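The friend I only knew by post

19 shares | 3 comments

I was thirty-one when I moved to Gratby, and for the first eight months I spoke mostly to the man in the bakery. He was perfectly nice. He once asked me if I was all right, and I said yes and bought a second loaf so that I could leave quickly.

I'd had friends before that, plenty of them, but they had all come with something attached. School friends came with school. Work friends came with the Christmas do and the broken printer. When I left the job in the city I assumed they'd come along in some form, like the contents of the kitchen drawers, and a few did for a bit. We had a group chat. Then we had a group chat where somebody posted a birthday cake every few weeks and the rest of us put a heart on it, and then it went quiet and I was too proud to be the one who poked it.

So when Tomomi Murakami wrote to me I was in a bit of a state, though I'd have denied it. She had got my address from the back page of a walking newsletter, where I'd offered some old maps to anyone who would pay the postage. She wanted the maps. She sent stamps, a short note about a path near Sivham that the maps had got wrong, and a PS asking whether I'd ever walked it in the rain.

I had, as it happens! I wrote back two sides about it. I remember sitting at the table with a proper pen and feeling slightly ridiculous, and then looking up and it was dark and I hadn't had any tea.

That was seven years ago and we've been at it ever since. We have met exactly once, for lunch, halfway between her house and mine, and it was awful. I can say so because she agrees. We were both shy and we both ordered soup and kept saying "well, this is nice" to each other, and on the train home I thought I'd lost her. Three days later a letter came that began in the middle of a thought about her brother, as if the lunch had never happened, and I was so relieved I had to sit on the stairs to read it.

I've been thinking about what makes that friendship work when others of mine haven't, partly because the magazine asked me to and partly because I turned forty in March and started doing that thing where you go back over everything. I made a list of people I'd let drift. It was longer than I liked. Some of them had let me drift too, of course, and it takes two to stop ringing, but I only had my half to look at.

What I noticed was how much I'd saved things up. With my old friend from college, say, I'd think, I won't ring tonight, I've got nothing to tell her. And then something would happen and I'd think, I can't ring with that, I haven't rung in months, I'll have to do the whole apology first. So the news got bigger and the gap got bigger and by the time I had a new house and a bad knee and a dead parent to report, the phone call would have needed an interval.

Tomomi and I have never apologised for a gap. The longest was from one autumn to the following summer. She was ill, and I didn't know, and I just kept sending the odd card about nothing (a heron, a row over parking, a very poor crumble). She told me later that she couldn't have answered a single question in that time. I hadn't asked any, only because I'm not much of a question-asker on paper, so I can't take credit for it. But I think about it a lot when somebody I'm fond of goes silent now.

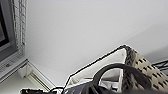 Fasil Berhe told me I was making it sound far too easy, and that a friend who gets to choose when to open the envelope isn't really being tested. What about the ones who turn up at your door, he wanted to know, and what about the ones who need you on a Tuesday at six when you've got your shoes off?

He's right, and it has been annoying me. A letter lets me be my best self. I can cross out the sulky bit. I've lived across the landing from Fasil for four years and he has had the sulky bit in full, along with the time I shouted about the bins and the week I wouldn't speak to him over a borrowed ladder. We're friends anyway. I'd put it more strongly, but he reads these and he'd be unbearable.

With Fasil I had to learn the other thing, the boring thing, where you say it at the time. I grew up in a house where you didn't. You banged a cupboard and waited to be asked what was wrong, and then you said "nothing". I carried on like that well into my thirties and it cost me at least one very good friend, and possibly a boyfriend, though he may just have liked quiet. Fasil won't play. If I bang a cupboard he assumes I've banged a cupboard. The first time I managed to say "I was hurt that you didn't tell me" out loud, in his kitchen, I went bright red and had to look at the kettle. He said, "Oh. Sorry. I didn't think you'd mind." And that was the end of it! A whole week of the ladder, gone in three short sentences.

I have got a bit evangelical about it, I'm afraid. I tried it on my sister, who was not keen. She said I sounded like a leaflet. We had a stiff sort of evening, and then she rang the next morning and told me about something I'd said at her wedding that she'd been cross about for eleven years. I had no memory of it at all. I was horrified, and then I laughed, and then she did, and I can't say we're transformed but she rings more.

As for the list of people I'd let drift, I've worked through some of it. I wrote to four of them, short notes, no apology and no summary of my life. Two wrote back within the week. One sent a text with a thumbs up, and I've decided to take it in the spirit of the heron cards. The last hasn't answered and may not, and I've found I can stand that, most days. I did think about sending a second note to explain the first, and Fasil took the pen off me.

I've asked Tomomi if she'd like to try lunch again. It took me three drafts. She replied with four pages on her neighbour's hedge and, squeezed up the side of the last one in very small writing, "Yes, but no soup." We're going in the spring, and we're going to walk the Sivham path first, so that we'll be side by side and looking at our feet for most of it. I always talk better like that. If it rains, so much the better, as we've both got form.

I still buy bread from the same man, by the way. His name is Demissie. It took me a year and a half to ask.

Comments (3)

marjoriep
The phone call needing an interval!! That is me and my cousin. I have sent her a postcard this morning with hardly anything on it.

Old Boots
I don't agree about not apologising. A friend of mine vanished for two years and then wrote to me about her tomatoes. I was furious. I did write back in the end, but I'd have liked a sorry first.

Kel in Gratby
Which bakery? Asking for the bread, I've got enough friends.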